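Shared workshop tests four-finger gripper on artificial fruit

August 7, 2019

A two-person build at the Stimell shared workshop has reached the handling stage. Žofie Šimko and Ismail Ouazzani are fitting a black four-finger gripper to a robot arm and running it over a bunch of artificial grapes in a slatted wooden crate.

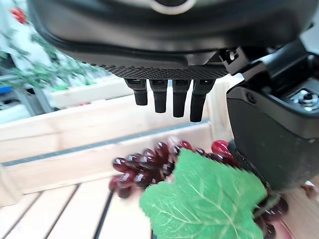

Control code was written by Šimko over the winter. Grip force is limited in software, and the limit is set separately for each finger. The current version takes a new position command every 90 milliseconds. Ouazzani wants that figure lower before November, when the pair plan to show the arm at the workshop's open evening.

Parts have cost around $800 so far, excluding the arm. The wrist camera is used for logging only and plays no role in control. 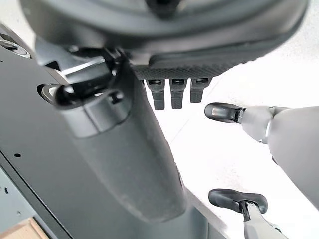
Photo: Žofie Šimko / Stimell

Next on the list is a cycle test of 4000 closures with no load. Drawings will be posted on the workshop's site once the wrist wiring is final.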